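Sealing a honed marble worktop – how often, and does the water test mean anything?

Asked 2025-01-02
Viewed 2839 times

We had a white marble worktop fitted in June. It is 22 mm thick with a honed finish, and it runs along two walls. The fitter applied one coat of a solvent-based impregnator before he left and said to reseal "every year or so". The leaflet from the supplier, Fairclough, says every three years. The tin of Pruker stone sealer I bought says every six months in a kitchen.

I did the water drop test last week. A teaspoon of water left for ten minutes made a dark patch near the cooking end, and no patch at all at the other end. The dark patch had gone by the next morning.

Questions:

1. Which interval should I follow?
2. Does the test result mean that only part of the worktop needs sealing, and can I seal part of it without leaving a line?
3. There are some dull marks where lemon juice was left. Will resealing remove them?

I clean with washing-up liquid and a cloth. No descaler, no vinegar, no bleach. The stone is sold as Limari White but I gather that trade names tell you very little.

Answer 1 (accepted, 18 votes)

Taking your questions in order.

Interval. There is no correct fixed interval. The figure on a tin has to cover every stone the product might be used on, from dense granite to soft limestone, and it leans towards the short side. The supplier's figure assumes a well-sealed surface and light use. Ignore both and go by the test. Repeat it every few months in the places that get most use.

The test itself is sound but is often done badly. Clean the surface first and leave it to dry overnight. Grease will repel water and give you a false pass. Use plain water at room temperature, put it down in several places, and wipe each one up at the same time. Then look for darkening straight after wiping:

Dark within five minutes: the sealer is doing very little. Reseal.
Dark after ten to fifteen minutes: partly worn. Reseal when convenient.
No change after thirty minutes: leave it alone. More sealer will not soak in.

Marble is not uniform. The veins and the paler ground can absorb at different rates, so two drops a hand's width apart may disagree. Put at least one drop on a vein and one on plain stone before deciding.

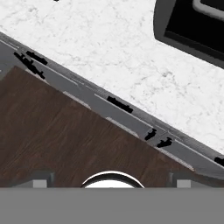 Sealing part of it. An impregnating sealer sits in the pores below the surface and does not form a film, so in principle there is no edge to see. In practice you can get a faint line on honed stone if residue is left to dry. Do the whole run up to a joint or a corner. The stone at the far end will take up almost nothing and you simply wipe the excess off. The extra cost in sealer is small.

Method I would use:

Wash with a neutral cleaner, rinse with clean water, and dry. Leave for 24 hours with nothing standing on it. Mask any metal trim and the silicone joints. Apply a thin, even coat with a lint-free cloth, working in sections you can comfortably reach. Keep the surface wet for the time stated on the tin. Buff off every trace with a dry cloth before it goes tacky. If it does go tacky, a little fresh sealer on the cloth will soften the residue so that you can wipe it up. Allow a second coat only if the first was absorbed evenly and quickly.

Keep water off it for a day and avoid oil for two. Try any new product on an offcut or under an appliance first. Some sealers are sold as "enhancing" and will darken the stone permanently.

Marks. No. Those are etch marks. The acid has dissolved a little of the calcite at the surface, and no impregnator will prevent or remove that. On a honed finish light etching can usually be reduced with a marble polishing powder or a fine abrasive pad, used damp and over a wider area than the mark itself. Work gently, as it is easy to end up with a patch that is shinier than its surroundings. Deep marks need a stone restorer with the proper pads.

Answer 2 (2 votes)

I agree with most of the above. One thing to add is that a dark patch which disappears overnight is moisture and not a stain. If a patch is still there after several days, it is probably oil, and sealing over it will make it harder to draw out. Treat it first with a poultice: bicarbonate of soda mixed with water to a thick paste, spread over the mark, covered with cling film, edges taped down. Leave for 24 hours, take off the film, let it dry fully and then scrape it away with a plastic spatula. It may need repeating. Rust marks need a different product altogether, and most rust removers are acidic, so do not use one on marble.

Also check which type of sealer the fitter used. Water-based products over a solvent-based one do not always bond well. Stasteck do both types and the labels look nearly the same, so read the small print on the back.

Answer 3 (0 votes)

Should have gone for quartz. Ours has never been sealed and wipes clean. If you must keep the marble just use a chopping board and wipe up quickly. I used baby oil on a slate hearth once and it looked fine for a month.

Comments (4)

Please do not put baby oil on marble. It goes yellow and you will never get all of it out.

Tested mine on a vein as suggested in the first answer. Vein went dark in four minutes, plain stone was fine at twenty. I would have missed it otherwise.

Does the 24 hours drying time apply if the kitchen has underfloor heating? The tin says the stone must be below 25 degrees when you apply it.

Turn the heating off the day before – warm stone flashes the solvent off too fast and you get smears.

Was this page helpful? Yes 22 | No 2
Shared 18 times

Contact us | Terms of use | © 2025 All rights reserved | Back to top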